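The Gray Bins

My aunt's apartment in Tratusholm was on the second floor, and the key turned only if you pulled the door toward yourself. I knew this from childhood. My hand remembered it before I did.

I had the place until the end of December. The owner wanted it empty, and my cousin in Trernow wrote that she wished for nothing, only perhaps the lamp. So I gave away the lamp first, by mistake, and then for two evenings I did not answer her messages.

The big things went easily. A man from Kaplan took the sofa and the cupboard and paid me less than he had promised on the telephone. The books went in 18 boxes to a school. After this there was only the kitchen drawer, the one under the window, where my aunt put everything that had no other place. When I was six I was allowed to open it if I was ill. Fino, the old dog, used to come also and put his nose inside.

I carried up two bins from the cellar. The first was for what I keep, the second for what I throw away. It seemed to me a good system. I made tea and sat on the floor, because the chairs were gone.

The tape measure I kept. She measured me with it every summer against the bathroom door and always said the same sentence, that I was growing in the wrong direction. The wooden spoon I kept, of course. The black brush I did not like, she scrubbed my nails with it before church, but I held it for some time and then it was in the first bin too. The duck was mine. I had believed for thirty years that I lost it in the lake.

At four o'clock it started to become dark and I had no lamp. I wrote to my cousin what was in the first bin, the green thing also. 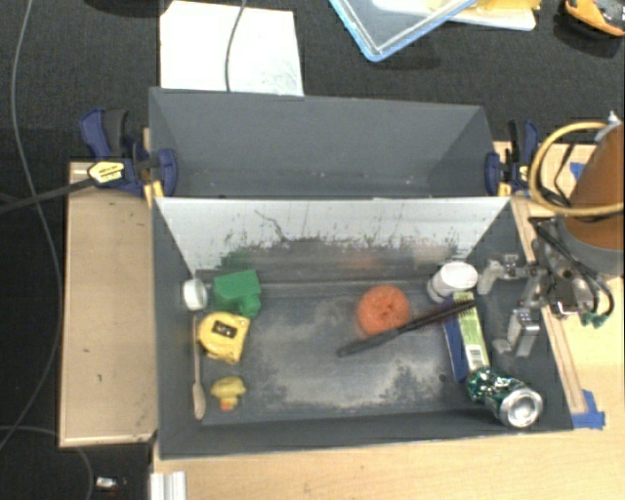

The first bin and, behind it, the second.

She answered very quickly, as if she had been holding the phone.

"You are keeping the orange scrubber?" she wrote.

"Yes," I wrote.

"And what is the green thing?"

I bent over the bin and looked. I turned it in my hand. I did not know what it was, and my aunt was the only person I could have asked.

"I don't know," I wrote. "Do you want it?"

For a while there was nothing. Downstairs somebody was cooking onions. Then the phone lit up the floor beside my knee.

"Yes," she wrote. "Bring it when you come."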